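Visite chez Plostix, site de Willeck : la cellule bi-bras Seltholm

La démonstration a débuté à 8 h, dans le hall d'assemblage. Plostix y présente la Seltholm, une cellule fermée à deux bras proposée en location ou à l'achat aux laboratoires et aux ateliers de conditionnement alimentaire. Ruoxi Pan, responsable des essais, a conduit la visite.

Le châssis est en profilé d'aluminium. Les deux bras sont boulonnés sur le rail avant par des platines noires, ce qui laisse le tapis libre. Chaque bras reçoit une pince noire, et les câbles passent dans une gaine annelée extérieure. Le remplacement d'une gaine ne demande donc pas d'ouvrir les segments. En contrepartie, la boucle de gaine occupe du volume au-dessus du coude et il faut en tenir compte dans les trajectoires.

La location est facturée 900 euros par semaine, mise en service comprise. Le contrat prévoit un contrôle des pinces toutes les 200 heures. Les doigts sont garantis 3000 cycles, chiffre qui nous paraît bas pour un usage continu. Le logiciel de supervision vient de Plattner ; sa licence est facturée à part.

Les essais portaient sur des objets souples ou fragiles : sachet plastique, fraises, fruit du dragon, assiette à bord festonné.

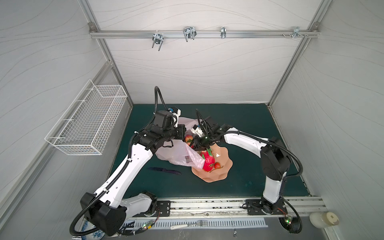

Le film souple reste le cas difficile, car sa forme change à chaque contact et les deux pinces doivent travailler très près l'une de l'autre. Plostix ne communique pas de taux de réussite pour cette tâche. Nous avons demandé les journaux d'essai, promis pour février, ainsi que la procédure de nettoyage du tapis, absente de la documentation remise.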